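Musuvo

Musuvo is a privately held online retail company based in Musbridge. It was set up as a mail-order seller of kitchen goods and later became a marketplace on which other traders list their stock for a fee. The company is best known for claims made about its value, and about the personal wealth of its founder, Tharun Thomas, few of which have been tested by an outside buyer or a full public audit.

History

Thomas started the business in January with a loan from his family and a rented unit behind the Musbridge goods yard. Company literature describes him as having begun "with nothing", a phrase that sits awkwardly beside the loan. Early sales were modest. The first accounts list 581 customer orders for the opening year, a figure that later brochures leave out.
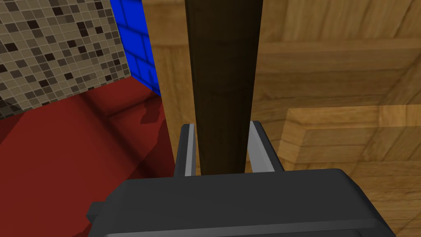 The move to a marketplace followed the purchase of Cinurer, a small payments firm which already had contracts with local shops. Musuvo called the deal a merger of equals. Cinurer's former owners kept no seats on the board, and its name was dropped from the website within the year.

Business model

Traders pay a monthly charge and a share of each sale. The company also sells them storage, delivery and a better place in search results, and these extras are thought to bring in most of its income, although it doesn't publish a split. Musuvo has stated that 2,258 traders use the site. The number includes accounts that have been opened but have never listed anything, and no count of active sellers has been released. 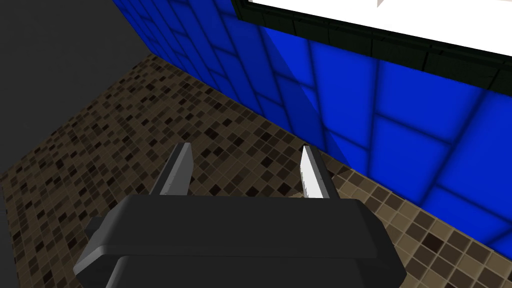

Refunds are handled by Musuvo and charged back to the trader. Sellers have complained that they lose both the goods and the fee when a parcel goes missing. The company's answer is that its terms are clear on the point, and they are, on page 60.

Valuation

Most estimates of Musuvo's worth go back to a single funding round led by the investment house Honkanen, which bought a stake of 4 per cent. Newspapers multiplied the price up to reach a value for the whole company, and then treated the founder's share of that sum as his fortune. The method is common and weak. Honkanen's shares carried a right to be repaid first if the firm were sold – a right that Thomas's own shares lack – so the two can't sensibly be given the same price. 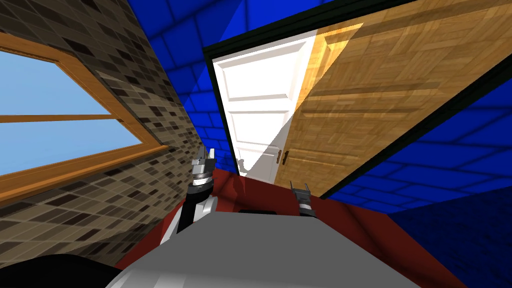
By I-hsuan Poon
Last revised 5/12/22

Founder's wealth

Thomas has been called the richest person in Musbridge by several business magazines. None has explained how it dealt with his debts, part of which are said to be secured against his shares. He has neither confirmed nor denied the ranking, but it appears in the biography his office sends to conference organisers.

Plans for a public listing have been announced twice and put off twice, with market conditions blamed on both occasions. A listing would require the company to publish its trader numbers, its income from extras and the terms of the Honkanen deal.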